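Notebook, flood gauge work, 12th June

Back from Pirklow by eleven. River still high for the time of year but dropping. Battery on the lower gauge swapped, upper one left alone. 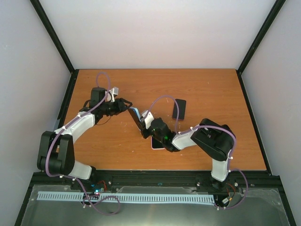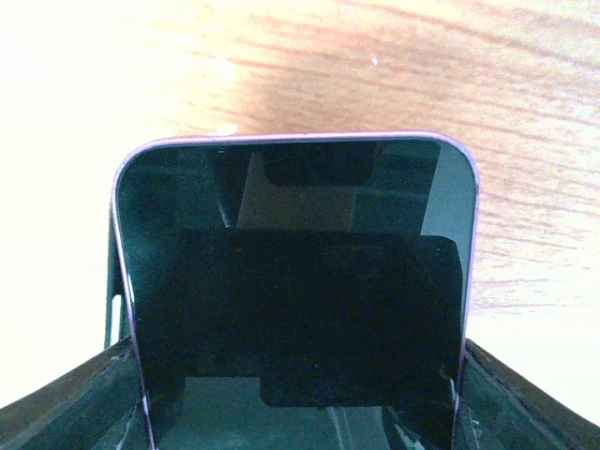
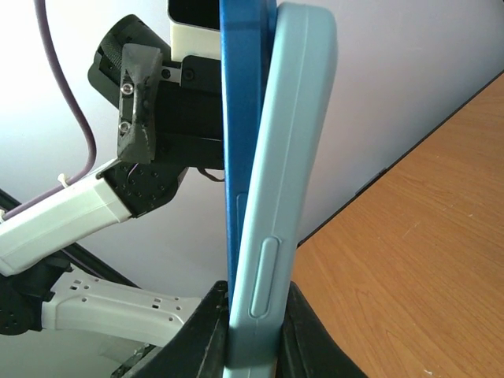
Lower gauge first. The logger held 3,367 readings and I copied all of them before touching anything. There is a gap of 40 minutes in the small hours, which matches the dip in battery voltage, so I don't think the sensor is at fault. Raghda Srour has the same gap on her copy from the Chamoun relay, so nothing was lost on the way in.

Upper gauge reads 557 mm against 555 on the staff board. That makes it 2 mm over, same as last visit. Left the offset as it is. I would sooner have one more reading at low water before changing it.

The stilling pipe had silt in it again, well up past the bottom holes. Rodded it out and flushed it with river water. The mesh from Plolter is too fine for this stretch — it clogs with leaf bits and then the level lags behind the river. Want to try the coarser one. Need to ask if they will sell a short length.

Path down to the lower site is bad. The bank has slumped by the second willow and the handrail post is loose. Go in from the Vilitz side until it is fixed, and not alone if the water is over the step. Parish has been told.

To do:
Redraw the rating curve with the new points
Send Raghda the raw file, not the cleaned one
Order two spare desiccant packs
Check whether the alarm level at Pirklow is still the one set last September — the sheet in the box and the sheet in the office disagree

Didn't get to the rain gauge.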